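I've had the Stedo desk top for over a month now, so I reckon I can say something useful about it. It's the panel kit from Felto: white sections that you lay over a table you already own, and you're meant to end up with one big, clean worktop. I paid £143 for mine, delivery included, and it came on a Saturday while I was still in my dressing gown.

My old table is a solid thing but it had suffered. Glue, candle wax, a ring from a teapot, you name it. I'd been quoted £180 to have it sanded and oiled and that seemed daft for something I was only going to spill on again.

Fitting took me 30 minutes, most of it spent working out which way up the panels went (the leaflet is useless – one drawing and an arrow). They sit flat and they don't slide when you lean on them. The finish wipes down beautifully. Poster paint, ink, PVA, all gone with a damp cloth. Biro needed a bit of a scrub, and turmeric has left a faint yellow patch I've stopped looking at.

I did try the Akgül mat first, which is cheaper at £67, but it curled up at the corners and smelled like a new shower curtain for a fortnight. My neighbour Yiğit Sönmez has it now and says he likes it, so each to their own!

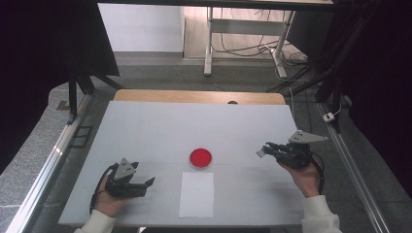

The joins are my one proper grumble. I'd hoped they would vanish and they don't, you get faint lines where one panel meets the next, and if you're writing on a single sheet of paper your pen finds them every time. Colours do look lovely against it though, and a little red dish really sings on that pale grey-white. I'm glad I left the wood showing along the far edge too, as it stops the whole thing looking like a dentist's.

Would I buy it again? Yes, for crafts and messy jobs. For drawing I'd put a Stisik board on top, or wait for a sale in July and get the one-piece version.

Four stars.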